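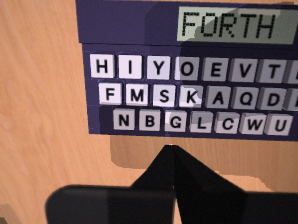 *Keyboard and display on the tabletop.*

## 3. Setting up and the first batch

*Applies to the Marinho 322 fruit dryer. Revised September 2022.*

You should have unpacked everything by now and found the rubber feet, which are in the paper bag you were about to throw out. If you haven't read Section 2, go back and do so. It's short and mentions fingers.

### 3.1 Choosing a spot

The dryer is a fan, a heater and a stack of trays, and it will run for longer than you expect. It isn't loud, but it hums on one note, and by the tenth hour you will know the note well. Bedrooms are out.

1. Put the dryer on a level, dry surface that doesn't mind a bit of warmth. Lacquered sideboards mind.
2. Push the rubber feet into the corner holes until they click.
3. Leave a clear hand's width behind the rear vent.
4. Plug it straight into a wall outlet. No extension cords, and no sharing with the kettle.

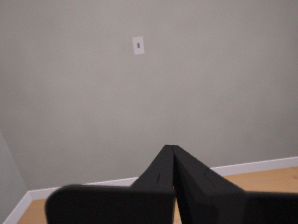
The rear vent blows warm, damp, fruit-scented air for the whole of a batch, so give some thought to what it's pointed at. Curtains soak it up. Wallpaper lets go of the wall in protest, and cookbooks never close properly again. Plain painted wall is the best thing to aim at, and a big stretch of light grey with only a white switch plate on it is close to ideal, provided the switch sits well above the top tray and you can still reach it without leaning over the dryer. Wipe the paint down now and then during mango season.

> **Caution:** Don't run the dryer in a cupboard, a tent or the back of a station wagon. We have had letters.

### 3.2 The dry run

New dryers smell of new dryer. It passes, but you don't want it passing into your apricots.

1. Wash the trays in warm soapy water and dry them. The base must never go in the sink.
2. Stack all 6 trays on the base with the tabs facing the front. If the stack wobbles, one of them is backwards. It's usually the second one down.
3. Put the lid on.
4. Turn the dial to HIGH and leave it for an hour with a window open.
5. Switch off and let everything cool before lifting the lid.

**Note:** The dial goes one notch past HIGH. The notch does nothing. It was there on the Cikard model as well, and customers complained when we took it away.

### 3.3 Preparing the fruit

Start with apples. They are cheap, forgiving and hard to get wrong, whereas a first batch of strawberries tends to end in a sticky sheet and a bad mood.

1. Wash and core the apples. Peel them or don't.
2. Slice them into rings about as thick as a pencil. Evenness matters more than the exact thickness.
3. Drop the rings into a bowl of cold water with the juice of a lemon, if you care what colour they end up.
4. Drain, and pat dry with a clean tea towel.
5. Lay the rings on the trays in a single layer. They can be neighbours, but they shouldn't overlap.

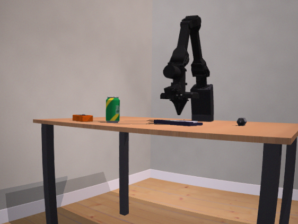

Don't be tempted to squeeze in the last few rings. Overlapped pieces dry at the edges and stay soft in the middle, and the soft middle is where mould sets up house. Eat the leftovers standing at the bench like everyone else.

Bananas follow the same steps, minus the coring. Stone fruit should be halved, pitted and pushed inside out with your thumbs before it goes on the trays, cut side up. Grapes need a quick dip in boiling water to crack the skins, or they'll sit there for days looking exactly like grapes.

### 3.4 Running the batch

1. Load the trays, put the lid on and set the dial to MEDIUM.
2. Set the timer for 12 hours. Apples often finish sooner.
3. Halfway through, swap the top and bottom trays.
4. Towards the end, take out one ring, let it cool and bend it. It should fold without snapping and show no moisture where it creases.
5. If it isn't ready, carry on and test again in an hour.

Warm fruit always feels softer than it is, so the cooling in step 4 isn't optional. Skipping it is how people end up with apple crackers.

**Note for high country:** Above 2000 metres the times in our charts drift. Begin testing early and write down what worked.

### 3.5 Storing it

Let the fruit cool completely, then fill clean glass jars two-thirds full and close them. Shake the jars once a day for a week. If fog turns up on the glass, the fruit goes back in the dryer. If fuzz turns up, it goes in the bin, jar by jar, with no tasting around it.

Kept somewhere dark, apples dried in autumn will see you through January and beyond, assuming the household doesn't find the jars.

Spare trays and lids can be ordered from Tostholm or any Bukwood shop. Quote the model number, and please check behind the fridge for the old lid first.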